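Five languages and a lot of white space

I moved to Brudbridge with one suitcase, and the first thing I bought was a face cream. I stood in the shop for a long time, because the box spoke five languages and I could not decide which one to trust. Since then I read small boxes with attention, and I have an opinion about them. They should tell us more in fewer languages.

A bathroom shelf collects these things quickly. When I want to know what I have, I put everything on a towel on the table and look at it as a stranger would. 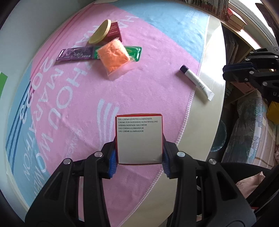
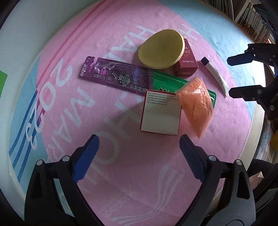 What the box says, and what it leaves out

The gel cream in the white box with the red border is a good case. Its top has five lines of text, and all of them say almost the same thing: a gel cream for brightness. The Italian line promises "luminosità", the German one "intensive Ausstrahlung". Under the five lines, the rest of the panel is blank.

I do not complain about the translations. As a person who lives in a second language, I am grateful for every one. But a promise repeated five times is still one promise. I would give up four of them for a plain sentence such as "use at night" or "finish in 12 months", printed large enough for my eyes.

Some people say the leaflet is for this. In my home the leaflet is lost before the evening. The box lives longer, so the box should carry the useful words.

My own solution is a pen. On every box I write the month when I opened it. October is written on three of mine now, and the blank part of the panel is a very good place for it.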